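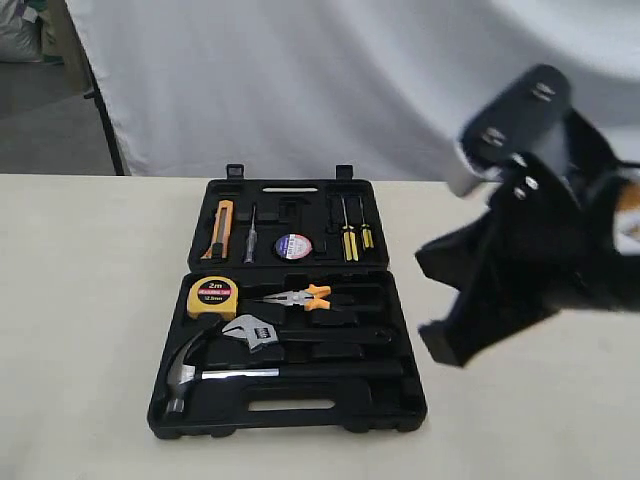 Foro de ayuda Brilstead › Robótica › Pinzas y agarre
Tiempo de lectura: 3 min

La pinza suelta el martillo a mitad del recorrido y da error 234

Hugo Paredes

Tengo dos brazos con controlador Stalen trabajando sobre una mesa. La tarea es sacar herramientas de un maletín abierto, dejarlas en la mesa y volver a guardarlas. Con el destornillador de mango transparente y con la cinta aislante no hay problema. Con el martillo falla casi siempre: lo coge por el mango metálico, lo levanta, la cabeza empieza a girar hacia abajo y se cae. El controlador marca error 234 y el brazo se queda parado con los dedos cerrados.

He subido la fuerza de cierre de 4 a 15 y sigue igual. El domingo se cayó desde bastante altura y marcó el tablero.
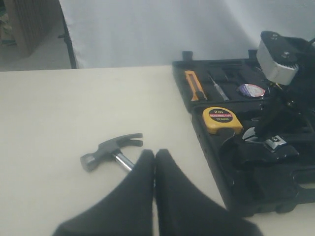 El otro brazo no da ningún error, aunque a veces sigue moviéndose cuando el primero ya se ha parado. Eso me preocupa más que el martillo, porque para recoger la pieza hay que meter la mano. ¿Es normal? El manual solo dice del 234 «pérdida de objeto».

taller_cifuentes

El 234 es lo que dice el manual: los dedos se cierran más de lo previsto y el controlador entiende que ya no hay nada en medio. No es la avería, es el aviso.

Lo que te falla es el punto de agarre. Casi todo el peso de un martillo está en la cabeza, y si lo coges lejos de ella el mango gira entre los dedos por mucho que aprietes. Además el cromado resbala. Haz esto:

— Baja la fuerza otra vez a 4.
— Mueve el punto de agarre hacia la cabeza, lo más cerca que puedas sin tocarla.
— Levanta la pieza muy poco, espera un segundo y luego sigue.
— Limpia los dedos. Con grasa encima no agarran nada.

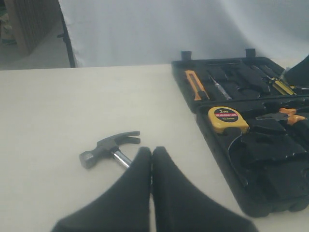 Si con eso sigue girando, prueba a velocidad reducida. Nosotros tuvimos el mismo fallo con una llave inglesa y se arregló cambiando el punto de agarre.

Lo del segundo brazo no es normal. Seguramente tienes cada parada por su lado. Tienen que ir las dos a la misma cadena de seguridad, y un error en uno debe parar también al otro. Hasta que lo tengas así, no metas la mano sin cortar la alimentación de los dos.

skilside964

a mi me pasaba igual y era el firmware, actualiza y listo

Hugo Paredes

Gracias. Con el agarre más cerca de la cabeza ya no se cae. El firmware estaba al día. Las paradas, en efecto, iban separadas — mañana las cableo juntas, y de momento corto la corriente antes de acercarme.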